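Bench assembly testers, part-time

Doltberg is looking for two people to build and take apart small-scale furniture models at our Radebe workshop, starting in March. Work is seated at a white-topped table. Shifts run 70 minutes.
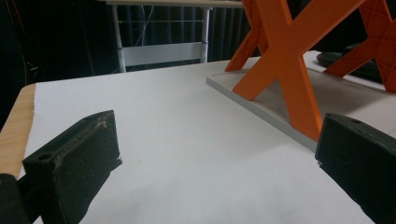
Orange trestle model with X-shaped legs, on its gray base board.

You need steady hands and normal color vision — corrected is fine. Each tester follows a printed sequence and notes any joint that binds or slips. Pay is 800 per completed set, paid monthly.

Apply in writing to Sigrún Lauritsen, quoting reference 1110.

2 comments
70 shares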